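Walk-Through Checklist, Community Science Shed
Tretetis Building, Gurnolthorpe
June 12, 2018

What a good visit this was! Comments are longer than usual because there was so much to like. Items marked FIX should be done before the September open house.

1. Exits and aisles
Both doors open fully from inside. Aisles measured 72 inches at the tightest point, which is wonderful for wheelchairs and carts.
Result: OK

2. Bottles and containers
Caps fit, tamper bands checked, nothing stored above shoulder height. Empties go to recycling the same day. Clear plastic bottles need a name on them if they are going to be refilled, even with plain water.
Result: OK, labels to be topped up 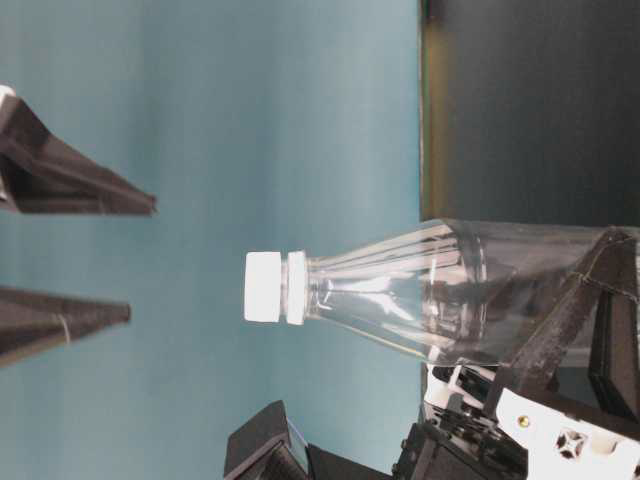
3. Fire extinguishers
Two on the wall, pins in, gauges in the green. The tag on the one by the sink is out of date (Gruren can do it when they come for the alarm panel).
Result: FIX

4. Power and cords
The new outlets are a treat! No daisy-chained strips anywhere, and the total load on the bench circuit came to 2,282 watts with everything switched on. Please keep the portable heater off that circuit, though. It pulls close to 1,500 by itself. 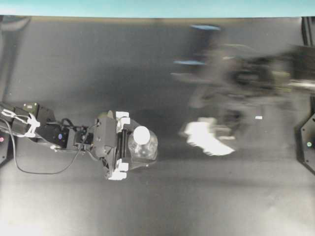 The breaker panel has 36 inches of clear space in front and every switch is labeled in handwriting I could read, so thank you to whoever did that.
Result: OK

5. Eyewash and sink
Ran the eyewash for three minutes. Good even flow on both sides, dust caps popped off by themselves. Weekly test sheet is missing June's first entry.
Result: OK, fill in the sheet

6. Glassware and spills
Chipped pieces go in the Aravena bin, never the regular trash. The bin is nearly full.

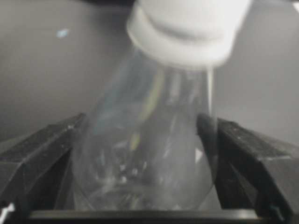

Spill kit has pads, gloves and a dustpan, but the bag ties are gone. Order a pack of 300 and share them with the paint room.
Result: FIX

7. First aid
Fully stocked, and someone added burn gel. Love it.
Result: OK

Next walk-through: September, same route, starting at the back door.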